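Terkumcombe House, Office Diary
Entry for December 13, 2018
Kept by Gitau Mohamedi, Household and Stores

The day was given over to the packing room. The holiday parcels for former residents are due to leave with the carrier on the last collection before the break, and the greater part of the small goods had still to be sorted into boxes. The list stands at 200 parcels this year. The June estimate was lower, and the budget line will need to be adjusted in the new year.

The heating was turned on at 7, one hour earlier than usual, and the long table was cleared of the mail left there overnight. The Flernov delivery was opened first. It was complete against the order, with the exception of the larger gift cartons, which are shown on the slip as back-ordered. I telephoned the Flernov office before noon and was told that a second shipment would follow. No date was offered. I have asked for one in writing.

The Juhl order was opened next. Two of the outer cartons had been crushed at one corner. The contents were checked and entered as accepted, and the condition of the cartons was noted on the receipt before it was signed. The signed copy is in the gray folder.

It was agreed last year that each parcel should contain one item to drink, one item to eat, and a card. The arrangement has been kept. The cards were signed by the Director on the previous evening and are held in her office until required. There remains some difference of opinion as to whether the small packets should be laid flat beneath the card or stood along the side of the box. Standing them takes longer, but they are less likely to be creased by the weight of the other goods. I have directed that they be stood for the present and that the matter be looked at again once the first 4 trays are finished.

The packets are to be handled by the sealed ends where possible. Any packet with an open or torn seal is to be set aside in the tray by the window and is not to be returned to stock. Ordinary creasing of the wrapper is not a reason for rejection. This was asked several times during the morning, and a note to that effect has been put up beside the door.

Lunch was taken in two sittings so that the table would not be left.

In the afternoon the work moved to the smaller goods. 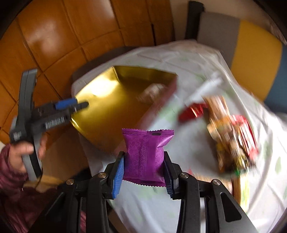
One of the small purple packets, afternoon of sorting, packing room.

The total of small items entered in the stores book at close was 900. The figure agrees with the invoices. The tape from Curkon is narrower than the kind supplied before and does not cover the join of the lid in one pass. Two passes have been used, and at that rate the rolls in hand will not be sufficient. A further order was placed by telephone at the end of the afternoon.

The address labels have been printed, but those for overseas parcels lack the customs line and must be done again. I have left the corrected sheet on the printer.

The room was swept and the finished trays were covered. The key was returned to the front office. Tomorrow the labels will be reprinted first, and then the second row of trays will be started from the door end.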